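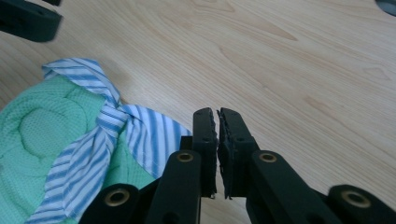
Keep or drop episodes where the cloth gets regrasped? (two hand-held grippers)

Search questions, tags and users Go Advanced

I'm collecting demonstrations for a cloth handling policy and can't decide what to do with the messy ones. The setup is two hand-held grippers, each with its own camera, plus a camera looking down on the table from the operator's side. The task is to pick up a striped piece of fabric with both grippers, spread it, and lay it flat on the table. There is always one soft item under or near it so the policy learns to separate the two. We rotate that item: a cap, a quilted cloth, a sock.

We have 800 episodes so far. In a lot of them the operator closes on the fabric, loses it or grabs the wrong layer, opens up and goes again. I went through one session by hand and 38 episodes had at least one regrasp. They mostly end fine, with the fabric flat. But the policy trained on everything hesitates at the pick. It closes, opens, moves a little, closes again, even when the first grasp was good.

The second thing is visibility. From the gripper camera the two fingers stand right in the middle of the view and the end of the fabric goes behind them. In that kind of frame I can't tell which layer the fingers are going for, and I assume the model can't either. The table camera sees the whole layout, but when both grippers are over the item the fabric is bunched up between the tips and you can't see much there either.

I export with Semovier, version from January, and train on the default settings. Images from all three cameras go in.

So: drop the regrasp episodes, trim them, or leave them in and collect more? I would like to avoid recording all 800 again.

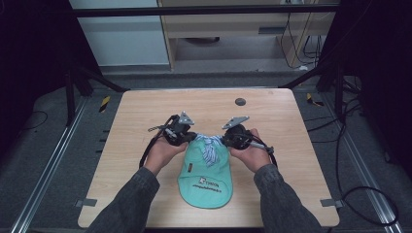
foldbench

Don't drop them. If you train only on clean grasps the policy will have no idea what to do the first time it misses, and with cloth it will miss.

What worked for us was trimming. We had 2204 episodes of towel and shirt picking, and we did this:

1. Mark the frame where the gripper first closes and the frame where it opens again without having lifted anything.
2. If the operator goes straight back in and gets it, keep the whole thing and tag it "recovery".
3. If the operator hovers, changes their mind or waits, cut the waiting part. Check that the gripper position doesn't jump across the cut. If it does, split the episode in two there.
4. Sample the recovery episodes at a lower rate than the clean ones. We started at one in five and left it.

The hesitation you describe sounds like step 3 to me. A person thinking with the gripper half open looks the same in the data as a person about to grasp. The model learns both and averages them.

It took one of us 28 hours to mark everything, going through it at double speed. You have less than half as many, so it's not a terrible job.

Also tell your operators to commit. If they are going to miss, they should miss, open fully, back off until the fabric is in view, and go in again. Half-open shuffling with the fingers a few millimeters apart is the worst kind of data you can record. It's hard on the foam on the fingers too.

stereo_or_bust

Agree with the above on keeping them, but I think you are mixing two problems.

For visibility, look at how the approach is done before you touch the dataset. If the operator always comes in from straight over the fabric, the fingers will cover the part that matters in every episode. Ask for a tilt on the way in so the edge to be grabbed is beside the fingers for as long as possible. It feels awkward for the first ten or so and then people stop noticing.

Also have one gripper go first. Take hold of the fabric with one side, lift it clear of the item underneath, then bring in the second. When both go in together the tips meet over the pile and no camera gets a decent look. With one side lifted, the second gripper has a hanging edge to aim at.

Check your history length as well - if the policy only sees the current frame, it has no way to know what was behind the fingers a second ago. I don't know what the Semovier default is. In Graltuvari it was a single frame until you changed it in the config, and a coworker and I lost two weeks to that.

I'd change the approach, record a small new batch, and train on that plus the trimmed old data. Don't throw out the old set until you've compared.

crumbtray

had the same thing, more data fixed it. also vary the background, ours only worked on the one table

foldbench

One more note on step 1. If your grippers log finger width you can find most of the regrasps automatically. Look for a close followed by an open while the height stays near the table. It will miss the ones where the wrong layer got lifted and dropped, so you still have to watch those. I wrote ours for the Drarneck log format, but the idea carries over to anything that gives you width and pose per frame.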